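Notes on Keeping a Household Ledger

01/01/2020

The first day of the year is the customary occasion for closing one set of accounts and opening another. Readers of this site have asked how the household ledger described in earlier entries is maintained, and the present entry sets out the method in full.

The ledger is kept on paper. Each month receives its own page, and each page carries 3 columns: the date, the payee and the amount. Categories are assigned at the end of the month and not at the time of purchase. Experience has shown that a category chosen at the shop counter is frequently the wrong one.

Receipts are retained until the page has been totaled. They are then discarded, with the exception of those relating to appliances, medical care and the property itself.

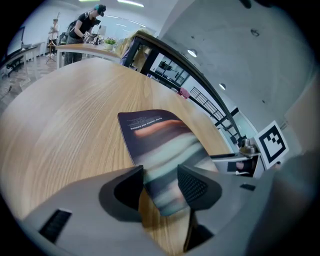

Tedesco

The year now ended produced 212 entries. Of these, 157 were for food and ordinary supplies, and 11 concerned the repair of the furnace, a matter that occupied much of December. The remainder were utilities, travel to Lonport and gifts.

One change has been adopted for the coming year. Small cash purchases were previously grouped under a single heading — a practice that concealed more than it recorded. They will now be entered one by one, on the day they are made.

Readers who wish to begin a ledger of their own are advised to start with the current month and to make no attempt to reconstruct the past. A plain ruled notebook is sufficient. Pencil is acceptable for daily entries, although totals should be written in ink.

The entry on property taxes, promised in the fall, has been delayed by the late arrival of the assessment. It will be posted once the figures have been checked against the previous bill.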